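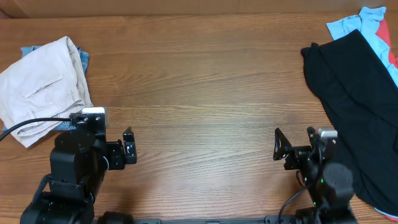 Figure 2. Work surface with garments at the left and right edges. The left pile has off-white trousers folded on top of light blue jeans.

3.2 Garments and surface

The study considers the order in which mixed household clothing is folded and stacked on a plain table. Trousers were treated as a separate class from tops, as their length and the bulk at the waistband make a stack lean if all the waistbands lie on the same side. The full set held 62 garments, of which 40 were trousers or jeans. All were washed once before use with the same unscented detergent and dried flat.

The wooden surface in Figure 2 was left uncovered. A cotton cloth was tried in February and dropped, as it moved with the lower garment and left ridges under the stack. On bare wood the lowest item slides more easily, but its outline can be set straight with one short push.

Folding followed the loose rectangle described by Kozan and Coppens: the legs are laid together, then the length is reduced until the piece can be stacked. Creases within the rectangle were accepted, and no garment was pressed. Where two fabrics of unequal weight were stacked, the heavier was placed underneath. In the left pile of Figure 2 the denim shows along parts of the outline of the paler pair. Such an overhang was recorded but was not scored as a fault.

In total 204 stacks were scored for outline and lean. Tülin Kozan and Frans Coppens scored them separately, and differences were settled by a second reading of the same stack.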